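Jan 16, 2019. Shared workshop, hand gripper build, Flutano bench notes

Picking up where I left off with the left-hand gripper. The thumb lever on it had been sticking, and Umut (bless him) sat down with me and filed the pivot until it moved the way the right one does. I put the old spring back in while we were at it. The stiffer one from Paisan made my hand ache after a few minutes and I don't think we need that much force for anything on our list.

The marker cubes are both on the new mounts now. Each mount takes four of the short screws, please not the long ones, which poke through and rub on the finger linkage! I set the gap between body and cube at 8 mm on both sides so that Harpreet can use a single set of offsets in the tracking script.

After that I got away from the bench and over to the lockers, which I'd been looking forward to all week.

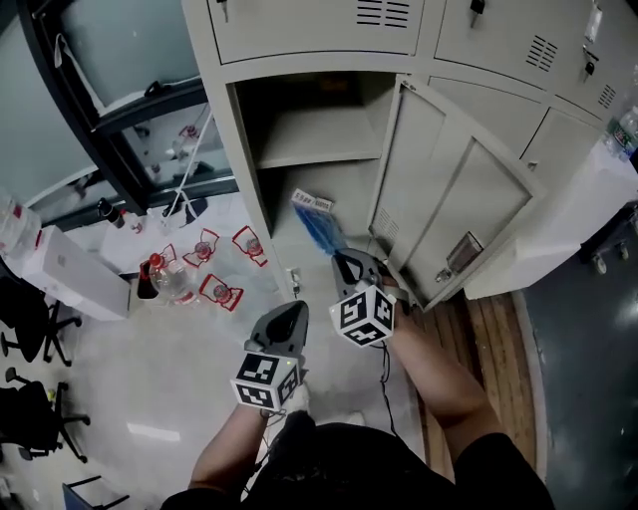

Blue-bristled brush in the right gripper, at the open locker.

Things with a stiff, narrow part to grab are a pleasure. My trouble is more with my own wrists: the cubes stick out further than I expect, and I have to think about the edge of the door opening every time I reach in. Filipa suggested a shorter post under the cube, and I'd like to try it, though it may put the markers too close to the fingers to be read well. Will print one in gray and see.

The fingers themselves are still the second Zumura pattern, the V-shaped ones, and I go back and forth on them.

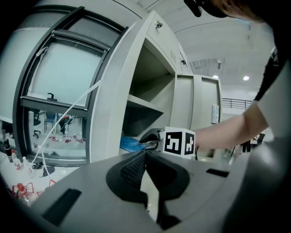
Soft things are what I most want the fingers to be good at, so I spent a good long while on those. The V is lovely for handles and round stock, but with film there's so little to close on. A crumpled blue plastic bag on the lower shelf makes a fair test piece, I think, and I'd like us to keep using it for comparing finger pads, the textured ones against the plain rubber that Aurora cut for us in the fall.

Log is at 148 entries as of tonight, 76 of them with the new mounts. Olga has asked for a copy before March, so I'll tidy up the names first (my abbreviations are terrible, sorry, Olga).

Still to do: strain relief on the right-hand cable, shorter post, more short screws.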